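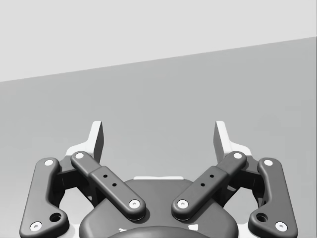
Simulated view from behind a parallel-jaw gripper, with the fingers open.

Wivier is a software package for planning and controlling robot grasps in simulation. It takes a model of an arm and gripper, a model of the surroundings and a target object, and returns a joint path along with a command for the fingers. It was written at Clendthorpe, a small robotics firm, and first released in November under the name Golestani. The current version dates from 1/23/25.

Design

The package has two main parts. The planner searches for a path to a grasp pose and rejects any path that brings a link too close to an obstacle. The controller then follows the path and closes the fingers until a force limit is reached. A separate viewer draws the gripper from a virtual wrist camera, and the same view can be fed to a perception module that estimates where the target is.

Linkage grippers are handled in a simplified way. The user sets a single opening value, and the positions of the individual links are worked out from it. Play in the joints is left out, as is any bending of the fingers. The manual calls this "sufficient for most purposes" without saying which purposes were tested.

Claims and testing

Clendthorpe has stated that Wivier completed 1322 of 2000 simulated grasps with its default settings. The figure is often repeated, usually without the conditions attached to it. All the trials used rigid objects with known shapes, and the perception module was switched off, so the planner was given the exact position of every target.

Lionel Baudry, who repeated part of the test with perception turned on, recorded 407 successes in 700 attempts. He also noted that plain, untextured backgrounds made the targets easy to separate from their surroundings, and argued that even his lower result was likely to flatter the software. Clendthorpe disputed his choice of friction values but did not publish its own.

No results on physical hardware have been released. The claim that controllers tuned in Wivier can be moved to a real gripper "with minor changes" therefore rests on the developer's word.

Related software

Vellard, a later planner, reads Wivier scene files but uses its own contact model. Grasps that hold in one program sometimes slip in the other, and which of the two is closer to real behavior has not been settled.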